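SKERNHAM HARRIERS' OLDEST NEW RECRUIT WINS MISTLEY HILL RACE, ASKS WHERE THE SOUP IS

Retired piano tuner Kaisu Rantala, 71, took up fell running two years ago and now holds a course record

SKERNHAM, May — Skernham Harriers is pleased, and slightly embarrassed, to announce that the over-70 record for the Mistley Hill Race now belongs to a woman who joined the club by mistake.

Kaisu Rantala, 71, finished Friday evening's race in 86 minutes, beating a record that had stood long enough for the club to stop checking it. She placed ahead of both club captains, one of whom has asked not to be named in this release. The other is writing it.

Rantala spent her working life tuning pianos and had never run a race before she turned 69. She came to the clubhouse for what she understood to be a choir rehearsal. The choir had moved to Thursdays. The Harriers were about to leave for an easy five miles, and she was wearing, in her words, "sensible enough shoes." 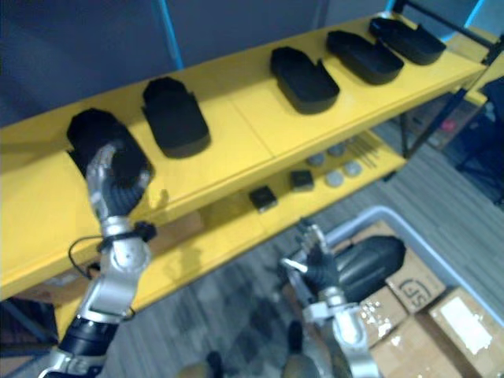 Black trays on a yellow shelf, one of them in the grip of a robotic hand.

The Mistley course climbs 1430 feet from the cattle grid to the summit cairn, then comes down again by a route that the organizers describe as "runnable" and everyone else describes in other ways. This year's race drew 994 entries, a record for the event and a severe test of its parking field.

Rantala started near the back, on the grounds that it was less windy there. She walked the steepest section with her hands on her knees, ate half a cheese sandwich at the top, and passed a good many younger people on the descent.

"They were all leaning back," she said. "If you lean back you sit down. I had no wish to sit down, it was very muddy."

Asked about her training, she listed hills, stairs and a neighbor's dog called Skallis, who pulls. She does not own a running watch. The club lent her one last winter and she returned it after a week with the comment that it was bossy.

Head coach Dara Shojaei has worked with her since that first evening and takes very little credit, although he would accept some if it were offered.

"I wrote Kaisu a twelve-week plan," Shojaei said. "She read it carefully and corrected the spelling. Then she went out and ran up the hill every other morning until it stopped bothering her. I have since shown the plan to other people and it works fine on them."

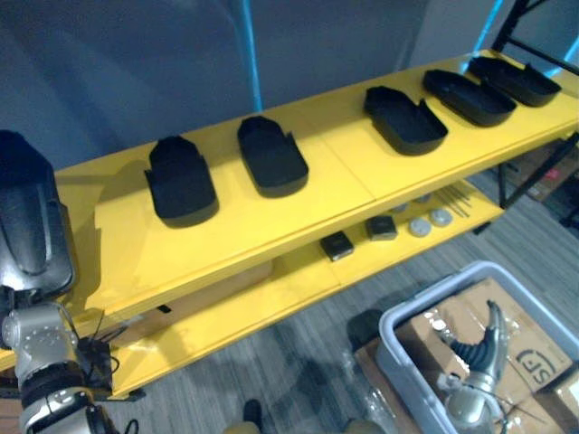

WHAT COMES NEXT

Rantala has entered the Skernham Three Tops, a longer race with 2877 feet of climbing and, she has been promised, soup at the finish. There was no soup at Mistley. She raised this with the race director shortly after crossing the line and again at the prize table, where she was given a mug and a voucher for socks.

The club is also starting a beginners' group for runners over 60, which will meet at the clubhouse at 6:30 p.m. on the first Friday of the month. No experience is needed. The pace will be gentle unless Rantala is leading, in which case it will be described as gentle.
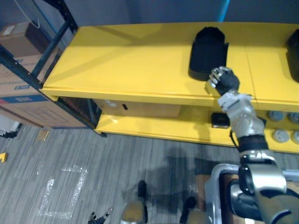
A robot arm reaching over the shelf edge beside a black molded container.

Membership forms are available at the clubhouse bar. Anyone looking for the choir should come on Thursday and use the side door.

ABOUT SKERNHAM HARRIERS

Skernham Harriers is an amateur running club with road, trail and fell sections and one working shower. It organizes the Mistley Hill Race each May.

ENDS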